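Section 3. Setting up a season record for pulses and oilseeds

Before you enter any field data in Urkia, the season record has to be in place. It holds the crop list, the units, the moisture basis and the name of the buying station. Everything you enter later is converted using these settings, and changing them halfway through a season means recalculating every delivery.

You will need your field map, last season's closing report if there is one, and the station code from your contract. The code is printed under the contract number and starts with two letters.

3.1 Create the record

1. Sign in and open Seasons from the left menu. If Seasons is gray, your account has reading rights only. Ask your cooperative office to change this.

2. Select New Season. Enter the planting month and the harvest month. For winter lentils sown in the fall and cut the next year, use the year of harvest as the season year.

3. Choose the crops. Chickpeas, lentils, dry peas, mung beans, soybeans, sunflower, safflower, canola and sesame are on the standard list. Crops outside the list can be added under Other, but they will not appear in the regional price table.

4. Set the yield unit. You can pick pounds per acre, bushels per acre or kilograms per hectare. The unit applies to the whole season record.

Note: Bushel weights differ between crops. Urkia uses the weight shown beside each crop name. If your contract gives a different weight, type it in the box and press Enter. The box turns green when the new value is stored.

5. Select Save. The record now shows as Open.

Caution: Do not open two records for the same season year. Deliveries will be split between them and the closing report will be wrong in both. If you have done this by mistake, leave the second record empty and delete it before the first delivery.

3.2 Enter the fields

1. Open the season record and select Fields, then Add Field.

2. Type a short name, up to 16 characters. Use the same name every year so that rotations can be compared. Spaces are allowed, slashes are not.

3. Enter the planted area, not the total area. Leave out headlands, waterways and any strip in cover crop.

4. Choose the previous crop. Urkia gives a warning if the same pulse was grown in the field within the last 3 years. You can continue past the warning, and it stays on the field sheet for the agronomist to see.

5. If the field is intercropped - sunflower with mung beans, for example - enter it twice under the same name and give each crop its share of the area. The shares must add up to 100 percent.

Note: Fields rented for one season should be marked Temporary. They are hidden from the list once the season is closed, but their figures stay in the reports.
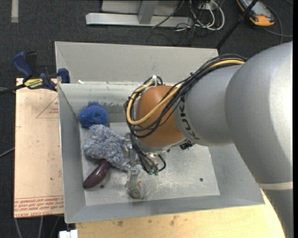

3.3 Link the buying station

1. Select Stations, then Link. Growers delivering to Werthorpe choose Direct. Growers selling through Mercado choose Pooled and enter the pool number as well.

2. Type the station code and select Check. The station name and its opening hours appear. Read the name before you go on, as several codes differ by only one letter.

3. Set the moisture basis. The station's own value is filled in for you. Change it only if your contract has a separate moisture clause.

4. Choose how weigh tickets arrive. With Automatic, tickets are sent to the record overnight. With Manual, you type in the gross weight, tare, moisture and foreign matter from the paper ticket.

Caution: A link cannot be removed once a ticket has been received. If you change buyers during harvest, add the new station as a second link and set the date on which it takes over.

3.4 Import older records

Growers who kept their figures in Zukesex can bring them across. Seasons must be closed in Zukesex before they are exported.

1. In Zukesex, export each season as a separate file.

2. In Urkia, select Seasons, then Import, and pick the first file. Wait for the message Import Complete before you pick the next one.

3. Compare the total harvested weight with your old closing report. Small differences come from rounding. A large difference usually means that the bushel weight was set differently - correct it in the imported record and select Recalculate.

Note: Seed treatments and inoculant records are not imported. Enter them by hand on the field sheet if your certifier asks for them. Oil content results come across only where the lab date was filled in.

Imported seasons are read-only after the next season is opened. Make any corrections before then. For prices, advance payments and the closing report, go on to Section 4.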